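Jarnadik Two-Hand Control Set
Wearable hand straps with controllers, for recording and remote handling work 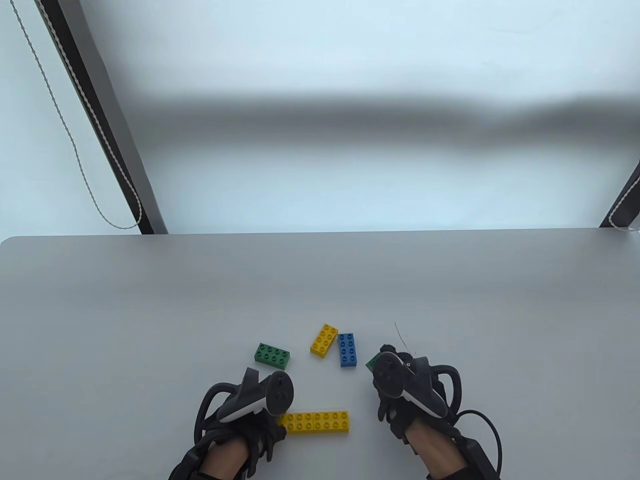 Table work with large toy bricks, one controller on each hand.

The set is meant for small teams who plan their first station for teaching robot arms by hand movement. Each hand has a mesh harness with straps and its own controller. Left and right are sold together; we don't split a pair.

Price: 3,277 euros per set, before tax
Delivery: almost 9 weeks from confirmed order
Warranty: 2 years, straps not included
Spare straps: sold separately, sizes S to L

What to put in your budget
The set does not include the arms, the table or the computer. Customers who already have Sugiyama arms need the Nuva adapter, which is a separate line in the quotation. Please count also the hours for setup. For a team without earlier experience we advise to reserve 20 hours of one technician before regular work begins.

If several persons will share one set, order a second group of straps in the same purchase. It comes then in the same box and you pay shipping only once.

Orders and questions
Bundness sells the set directly. Write to Piret Tamošiūnaitė for quotations and to Mayu Okabe for technical questions about adapters. Orders that reach us before the end of August keep the present price. A quotation is free and you are not obliged to buy.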